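Koltville Beach Notes - README

Hi, and thanks for opening this before the data, which I never do myself. I'm Abimbola Nnaji, and this is my collection of notes on surf, wind and places to stay along the Koltville coast. It began as a text file I kept for friends who were coming to visit, and it got out of hand! There are 2,000 entries now, one per row, in plain English with a few local words left in.

What's in it

Each entry covers one visit to one beach. You'll find the beach name, the month, the time of day I got there, what the wind was doing, how crowded the water felt, and a comment. The comments are the best bit, I reckon. Some are a single word ("blowy") and some wander off into where I had lunch. I've left them as they were, apart from fixing spelling that made no sense even to me.

The notes cover 4 beaches:

Gumetti - the long one, good for beginners, with soft sand and a bus stop at the top of the stairs
Ulivwood - sheltered, trees right down to the high tide line, hopeless for windsurfing but lovely for a swim
Tamuno - the windy one, where the kitesurfers go
Koltville Main - the town beach, with cafes, showers and far too many seagulls

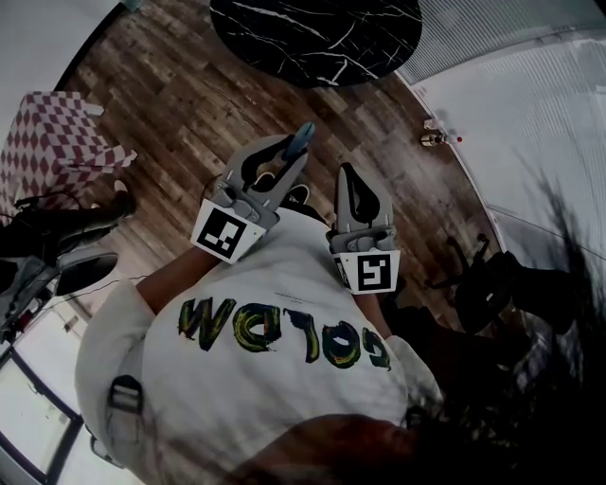 Can I use the wind column to plan a kitesurfing trip?

Use it as a rough guide to the season only. I wrote down what I felt standing on the sand, with no instruments, so "strong" from me might be "nice" to someone who rides every weekend. For the day itself, check a proper marine forecast and have a chat with whoever is rigging up at Tamuno.

How the notes were made

I'd go down, have a look, usually get in, and write it up once I'd got the salt off. Mornings are covered much better than afternoons, as I'm an early riser and the sea breeze at Tamuno tends to flatten my enthusiasm by 2 pm. September has the most entries of any month. It's my favourite time to be there (warm enough to swim, and you can still find a park), so please don't read the big September pile as a sign that the beaches were busier then.
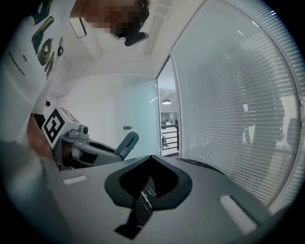 The crowd column has the same sort of trouble. I used three words, "quiet", "fine" and "packed", and my idea of packed has shifted over the years. Early on I'd call Gumetti packed if I had to put my towel near a stranger. These days I'd call that fine. If you're comparing older rows with newer ones, keep that in mind, or just leave the column out.

Places to stay

There's a second file with 50 places to sleep, from campsites to a couple of rather flash hotels I only visited for the breakfast. Prices aren't included. I tried keeping them for a while and they were out of date before I'd saved the file. What you do get is the walking time to the nearest beach, whether there's somewhere to rinse a board, and whether the colour of the tap water put me off (Ulivwood campground, I'm looking at you).

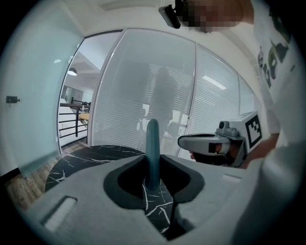
Walking times are at my pace, carrying a towel and a bag. Anything over 20 minutes is marked "far" and I stopped measuring. With a board under your arm in a headwind you'll want to be a lot more generous than that!

Known gaps

Winter at Ulivwood is nearly blank. The road floods and I gave up going. A few rows have "Tamuno" where I clearly meant "Gumetti" - you can spot them by the mention of the stairs - and I'm fixing those as I find them. Empty cells mean I forgot, so please don't treat them as zero or as "calm".
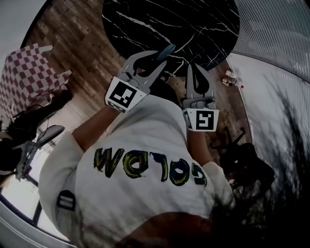

Spelling of the smaller coves changes from row to row too. The signs don't agree with the map, and the map doesn't agree with the lady at the bakery. I've gone with the bakery wherever I remembered to.

Using and sharing

Copy it, trim it, put it in your own guide. I'd love a mention by name if you publish something from it, and if you've been to any of these beaches and think I've got one wrong, send me a note with the row number and I'll have another look next time I'm down there.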